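Lucinda Alcantara will talk for an hour about chopsticks if you let her, and I let her. She runs the home collection side of Bunutow, a small outfit that gathers examples of people doing chores with hand-held grippers and turns them into training material for robot arms. The collection effort is called Zarwood. I asked why it needed a name. "Because otherwise everyone calls it the dishes thing," she said.

The pitch is simple. People pick things up with the gripper, the gripper's camera records it, and a model learns to do the same. No arm has to be in the kitchen. I have heard this pitch before from companies that no longer answer their phones, so I asked what she has to show for it.

"We have 194 recordings of the utensil task," she said. "We kept 165."

And the others?

"Bad starts, mostly. Somebody's hand goes into the basket to fix a spoon. You and I would forgive it. The model would learn it."

I pressed her on whether 165 of anything is enough to teach a machine to clear a drying basket. She didn't claim it was. Her line is that variety counts for more than bulk, and that six kitchens beat one kitchen filmed all day. Maybe so. Six kitchens is still six kitchens, and I told her mine would probably break it.

"It might," she said. "I'd want to see your kitchen."

Hollis Mercado, who checks the recordings, is less sunny. He thinks utensils are close to the worst thing they could have picked. "A chopstick is thin, it rolls, and it's lying against another chopstick. Then there's metal, and the metal is shiny." He has asked more than once for a month of nothing but mugs. Alcantara has said no each time.

He also told me something she had left out. The people who record get better at it, and the better they get, the less useful some of their work becomes. "By the fifth session they never miss. So where does the model see a miss and a recovery? You can ask people to fumble, but fake fumbles look fake."

I put that to Alcantara. She was quiet for a bit. "He's right about that one," she said. "We keep the early sessions for that reason. I don't have a better answer."

What about results on a real arm? A test is planned for July at a shop in Crenshaw. She would not give me a target number, and I asked twice. Mercado offered one, then asked me not to print it.
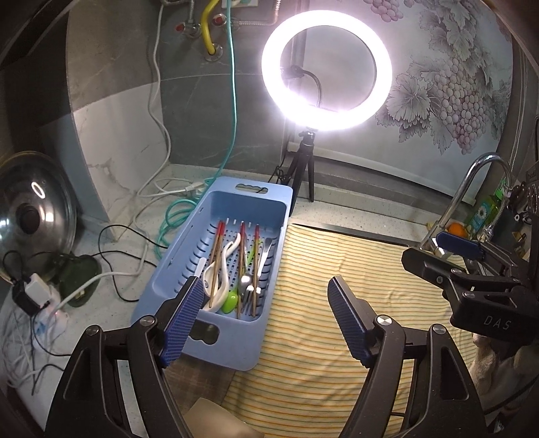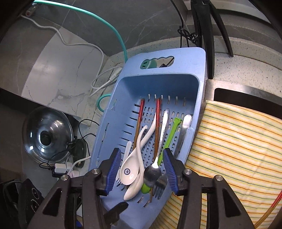
Chopsticks, spoons and a fork in a blue drying basket, with the gripper's jaws open in the first picture and closing around the handles in the second.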